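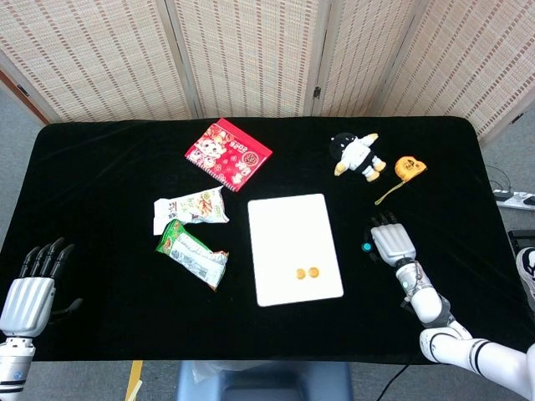
Figure 5. Head-level view of the workspace with both hands at the near side of the table. Two cookies lie on the white board, with packets, a plush toy and a tape measure on the black cloth.

4.2 Effect of the grasp controller

We compared two controllers on the same pair of five-fingered hands. Borus is a position controller with a fixed closing profile for each object class. Tivo closes all fingers at a common rate and stops each one separately when its motor current passes a threshold. Arm motion, camera input and grasp pose selection were shared, so that differences in outcome could be assigned to finger control.

The object set mixes thin, soft and rigid items (Figure 5). Thin wrappers offer little height above the cloth and require the fingertips to slide along the surface before closing. The cookies are small, round and lightly ridged at the edge, and were treated as a separate class for which any visible crack was scored as a failure. The black cloth was kept for all trials, as it gave the depth filter of the Simiyu perception module a uniform background.

Each controller was run for 600 trials. The current threshold in Tivo was set to 130 mA for the cookies and 325 mA for all other items, following a short calibration by the second author. No threshold was changed once scoring had begun.

Tivo broke fewer cookies, but it was slower on the rigid items, where the separate finger stops often triggered on first contact and the grasp had to be tightened in a second pass. On the wrappers the two controllers failed in the same way: the thumb pushed the wrapper along the cloth before the opposing fingers had reached it. We return to this failure in Section 5.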